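We use cookies to understand how visitors use this site. Accept all | Manage settings

"You have to slow down more than feels natural"

Teaching a robot to tidy a table is mostly a matter of doing it yourself, again and again, with the robot's arms copying yours. At Zarneo, a small firm that makes training recordings for household robots, one operator has been doing that job since January. Before that she worked on a hotel breakfast service. We spoke to her on May 17, 2023, between two recording sessions.

Her work is split between two methods. In the first, a colleague switches the arm joints to a soft mode and she moves the robot's arm by hand through the task. In the second, she stands a few steps away in a headset and gloves and the robot follows her.

"Moving it by hand is good for the early stuff," she says. "You want it to know roughly where the edge of the table is and how high to come in. But you can't do the fingers like that. You've only got two hands and you need both of them for one arm."

Most of the day now goes on remote control. She sees what the head camera sees, with no view from the side, and that took some getting used to.

"I kept leaning to look round things. It doesn't help much. You learn to bring the hand in over the top with the palm down, stop, have a look, and then go on."
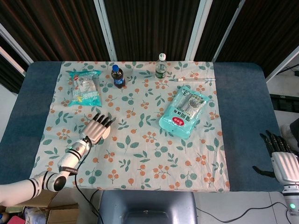 The left hand over the cloth, seen from the robot's head camera.

The objects are ordinary shop goods: drinks bottles, plastic packets, a drinking straw. The software team, who call their system Selov, choose what goes out and where. The operator is told the task and the order, and the rest is left to her.

She rates bottles as easy. "A bottle stands up. It has a cap, it has a middle, you close your hand on the middle. If you knock it over that's your own fault."

Packets are harder. They lie flat, and the plastic gives when a finger touches it. Her habit is to press down at one end with the fingertips and draw the packet a little towards her until part of it lifts. On a bare table this works well enough. On a tablecloth the cloth comes too.

"So then you've got a wrinkle, and the next thing you go for has moved. We leave the wrinkles in. People's tables at home aren't flat either. I used to ask if I should stop and straighten it, and they said no, carry on."

And the straw? "I don't like the straw. I've had sessions where I got it once. It's thin, it's clear, and in the headset you lose it against a pattern. I go for the middle and hope."

A normal session is 44 recordings. Each one is a single attempt at the task from start to finish, and she marks it as good or bad with a pedal. Bad ones are kept as well, under a separate label. The team found that a recording where the hand misses, backs off and tries again is often more useful to them than one that goes straight through.

"That was a relief, to be fair. In the first week I was throwing away everything that wasn't perfect. I'd done 102 and kept 11."

She had expected the job to be about quick reactions, and says the opposite is true. The arms trail her own by a short delay, and if she hurries, the fingers arrive before she has decided where she wants them. Jerky movement also shows up in what the robot learns.

"You have to slow down more than feels natural. If I scratch my nose, it tries to scratch its nose. You pause the link first. Everybody forgets at least once."

Her shoulders ache by the afternoon, and the gloves are warm. Operators change over every 2 hours, a rule brought in after the first month. The earlier set of gloves, made by Flurkel, had a loose thumb sensor, and she is happier with the present pair.

Has she seen the robot do the task on its own? She has, with bottles. "It went in from above and then it waited a second before closing. I do that. It was odd, seeing it. Then it missed, and I do that as well."

Next on the list is a room fitted out as a kitchen at the firm's second site in Leclerc, with drawers and a sink. She has asked for a lower table there. The straw is staying in the set.

Contact us | © 2023 | Back to top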